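Chapter 4
Making Cider and Fruit Wine at Home

What you will learn in this chapter

How fruit juice becomes cider or wine, and how this differs from the brewing of beer
How to choose and prepare fruit
How to measure sugar and acid before the yeast is added
How to keep a simple written record of each batch

4.1 Why fruit is different from grain

In the earlier chapters we worked with malt. The brewer of beer must first turn starch into sugar, and for this he needs hot water, time and a good thermometer. The maker of cider is luckier. The sugar is already inside the apple, and it only has to be pressed out. For this reason many people begin with cider, and some of them never move on to beer at all.

But the easier beginning has its price. Malt is made to a standard, and one sack is much like the next. Apples are not so. The same tree can give sweet juice one year and thin, sour juice the next – this depends on the rain, on the sun in August, and on how many fruits the tree had to carry. The maker of cider therefore has to taste and measure every year again.

As an illustration we will follow one orchard through the whole chapter. It lies at Gradthorpe, on a slope which faces west, and it has 129 trees. Most of them are of a local apple called Nirnurard, which is small, yellow and quite sharp. A smaller part is Brennan, a red apple with much sugar and little acid. In the season we describe, the orchard gave 580 litres of juice, of which 321 litres came from Nirnurard. The rest was Brennan, and the two were kept in separate vessels until the spring.

4.2 Juice, sugar and yeast

Yeast is a living thing, and it eats sugar. From the sugar it makes alcohol and gas. The gas leaves through the airlock, and the alcohol stays in the drink. When the sugar is finished, or when the alcohol becomes too strong for the yeast, the work stops. 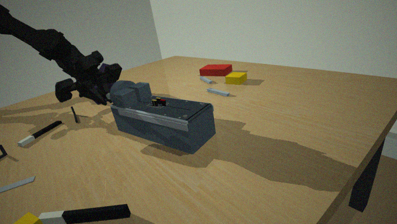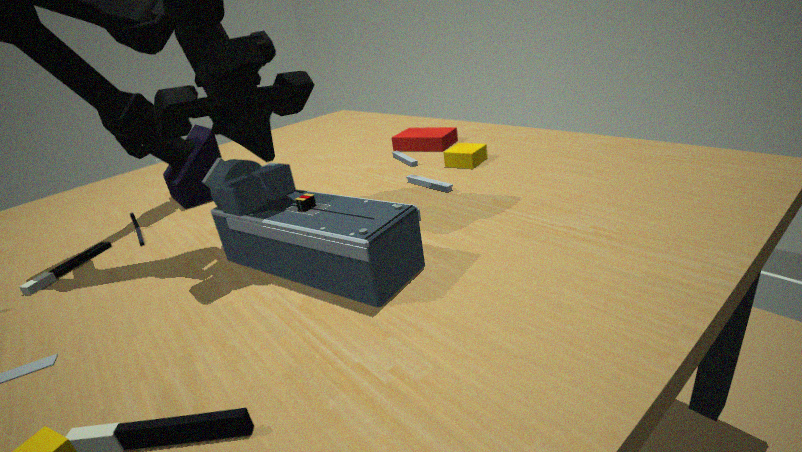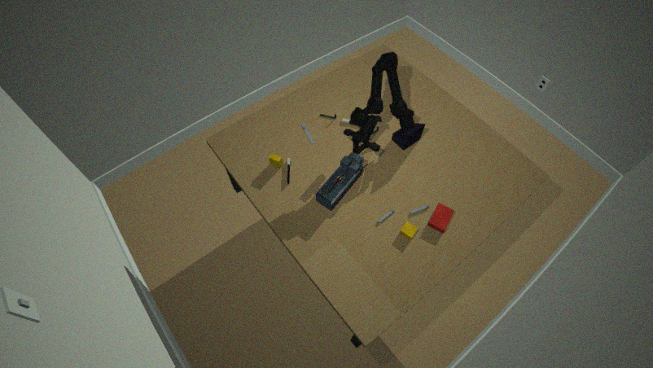 There is always some wild yeast on the skin of the fruit and on the press. In old farmhouses this was the only yeast that was used, and there are still makers who trust it. The result may be very fine, but it may also be vinegar. In this book we add a bought yeast, so that the reader can repeat a good batch and can understand a bad one. The yeast named in our recipes is Skolano, a dry wine yeast which works slowly and settles firmly at the bottom of the vessel. If you cannot find it, take any dry wine yeast that is suitable for cool rooms.

Sugar is measured with the hydrometer, which you know already from Chapter 2. Acid is a little more difficult. Paper strips are cheap but not exact; a small test kit is better. Please do both measurements before you add the yeast, and write down the results at once. Later it is too late, as the first sugar is soon gone.

4.3 Before you start

Read the whole chapter once before you buy fruit. The pressing takes a full day, and during this day there is little time to look into a book. The first fermentation in our recipes is planned for 21 days, but the calendar is only a guide. Look at the hydrometer, and move the cider to a clean vessel when two readings, taken some days apart, are the same.

Key words

Must: the juice of the fruit before and during fermentation
Lees: the layer of yeast and fruit at the bottom of the vessel
Racking: moving the drink from its lees into a clean vessel
Blending: mixing two or more finished ciders to reach a better taste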